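Una chaqueta de estudiante vuelve a la pasarela: el vestuario de Huguette Chan, en una muestra
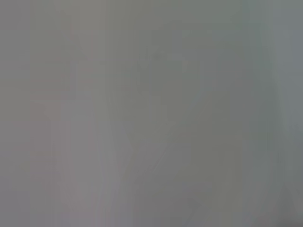

Tonos grises y malva.

La actriz Huguette Chan abrirá al público una parte de su armario personal en noviembre. La exposición reúne las prendas que llevó en estrenos, bodas de amigos y noches de premios, y también algunas de la época en que era estudiante y nadie le pedía fotografías en la calle.

La pieza que más interés despierta es una chaqueta corta que compró de segunda mano cuando vivía en una residencia universitaria. La llevó en un desfile benéfico organizado por sus compañeros de curso, y en aquella noche, según contó ella después varias veces, conoció a su actual marido, el músico Himel. "Yo no quería salir, me empujaron desde atrás", recordó la actriz durante la presentación a la prensa. "Él estaba sentado en la segunda fila y miraba el teléfono. Todavía se lo reprocho".

La muestra fue preparada por la diseñadora Bouchra Mahrous, que viste a Chan desde su primera película importante. Mahrous eligió 30 conjuntos completos entre unas 400 prendas guardadas en casa de la actriz, muchas de ellas sin etiqueta y algunas sin arreglar. El trabajo de selección duró casi todo el verano y hubo discusiones - amables, dice la diseñadora - sobre un vestido verde que Chan prefería olvidar. Al final el vestido se expone, en la última sala.

También se podrá ver el traje de novia, que hasta ahora se conocía solamente por dos retratos oficiales. La pareja se casó en una ceremonia pequeña y pidió a los invitados que dejaran los móviles en la entrada. Mahrous explicó que el traje tiene en el forro una frase bordada por la abuela de la actriz, pero no quiso decir cuál es. Los visitantes tampoco podrán leerla, porque el forro queda hacia dentro.

Sobre los rumores de una separación, que circularon en primavera cuando Himel viajó solo a varios conciertos, Chan respondió con brevedad. Dijo que los dos trabajan mucho, que han pasado temporadas lejos y que la casa sigue teniendo las mismas llaves. Himel llegó al acto cuando ya había empezado, saludó a los periodistas y se quedó al lado de su suegra hasta el final.

La exposición se instalará en la galería Rarkness, con entrada limitada a 900 personas por jornada. Una parte de lo recaudado se destinará a becas para alumnos de escuelas de costura. Además, la casa Hsueh ha preparado una edición de 665 pañuelos numerados, con un dibujo tomado del forro de la chaqueta, que se venderán sólo en la galería.

Chan empieza en breve el rodaje de su próxima película y no estará presente en la inauguración. En su lugar hablará Mahrous, a las siete de la tarde.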